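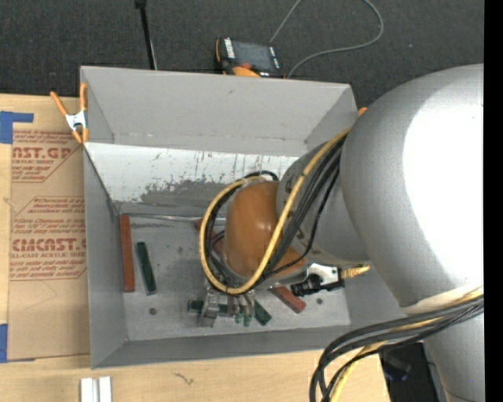 首页 | 专题 | 现场 | 人物 | 往期

现场 · 机器人与自动化

一只灰箱子前的下午

Eltach 实验室七月的开放日排在星期二，下午两点开门。我到得早，门口的登记表才写了半页，里面已经有人围着一张浅色木桌站成一圈，谁也不说话，都盯着一只灰色的大料箱看。

箱子里散着红色和深绿色的长条，有的贴着箱壁，有的斜躺在箱底。机械臂从一侧探进去，腕部下面垂着金属夹爪，指尖有两小块绿色。任务说起来简单：把条子一根一根抓出来。可是真站到跟前，你会不由自主地屏住呼吸！一根红条紧靠左边的箱壁，几乎与它平行，手指要从哪里伸进去？换了我自己的手，大概也得先把它拨开一点。

带我们参观的是 Kha Hầu，她负责 Avgate 项目的抓取部分，说话很快，一边讲一边用圆珠笔在空中比划夹爪的角度。她说散堆抓取这个题目做的人很多，论文也很多，但实验室里最花时间的还是边角上的那几根。“中间的谁都会抓，”她说，“我们去年有整整两个月，就在跟墙较劲。”

料箱用得很旧了，箱底有擦痕，远端那块发白的斜板上布满深色的竖道，磨得厉害。箱口左上角夹着一只橙色手柄的弹簧夹，旁边桌上铺着印红字的牛皮色纸面板材，上面能读出“ACRYLIC SHEET”的字样，角上粘着蓝胶带。我很喜欢这样的桌子。展会上的机器人总是站在抛光的台子上，背后是大屏幕，看久了会忘记它们平时是在什么样的地方学会干活的。

线缆也值得多看几眼。一根粗黄线从臂上垂下来，绕过橙棕色的关节盖，弯成一个大圈，黑色的线束几乎沿着同一条路走。有位做产线集成的观众问，线这样绕，会不会挂到料箱边？Kha Hầu 很高兴有人问这个。她说走线前后改过好几版，圈留小了，腕部转到头会拽紧；留大了，又容易挡住东西。那位观众连连点头，掏出本子画了一张草图，两个人蹲在桌边聊了好一会儿，后面的人只好等着。

三点过后是连续演示。Avgate 的规则是连着抓，中途不许人伸手帮忙，掉了算失败，夹偏了再试也要记一笔。上个月他们做过一轮长测，目标是 1,000 次抓取，墙上贴着记录：前 257 次里有 78 次碰到了靠壁的条子。Kha Hầu 没有念成功率，她指着曲线上一段往下掉的地方，讲那天下午他们怎么查了半天软件，最后发现是指尖的垫片磨薄了。换上新的，曲线又爬了回去。

有个跟着父亲来的男孩问，为什么不先把条子摆整齐。大人们都笑了，Kha Hầu 倒答得认真：工厂里来的料多半就是倒进箱子的，摆整齐本身就是一道工序，要是机器能直接从乱堆里拿，这道工序就可以省掉。男孩想了想，又问能不能抓积木。她说可以试试，下次带来。

隔壁房间由 Lombardi 公司的工程师讲力控打磨，我只赶上后半场，听了些关于砂带寿命的问答，内容扎实，可惜离演示台太远，没看清细节。走廊尽头还有 Tistico 的小型输送线，排队的人多，我转了一圈又回到灰箱子这里。

快散场时人少了，可以站得很近。我问 Kha Hầu 下一步做什么，她说想把长条换成软一点、会弯的东西，软管或者密封条都行，光是想想箱子里会缠成什么样就头疼，说完自己先笑起来。她还想让系统自己判断什么时候该放弃一次抓取，先把挡路的那根推开。组里现在为这件事吵得很凶，一派主张推，一派主张换个角度再夹。

下一次开放日的时间还没有定，想去的读者可以先在实验室前台留个联系方式。演示台边没有椅子，穿双舒服的鞋。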